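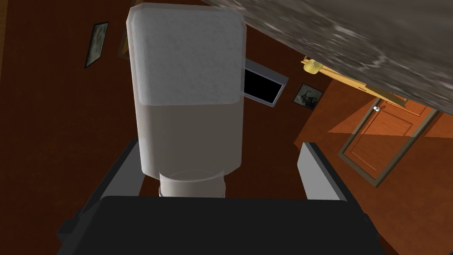

Ruddock Roll-On, Unscented

I started making this one for my sister, who sneezes at anything with lavender in it, and now it outsells everything else I make (sorry, cedar!). It goes on light, it doesn't sting after shaving, and one bottle lasts me a couple of months, even in summer when I'm out in the garden all day.

Give it a minute before you pull on a dark shirt – I never do, and I regret it every time. If the ball gets sticky, run it under warm water and wipe it with a clean cloth.

Size: 2 oz
Price: $16, or $21 with a cotton travel pouch
Scent: none
Baking soda: none

Orders placed by noon go out the same day from my shop in Rudton. I'm restocking the big refill bottles in December, so send me a note if you want one set aside and I'll put your name on the list. Returns are fine if the seal's still on.

– Wanda Whitfield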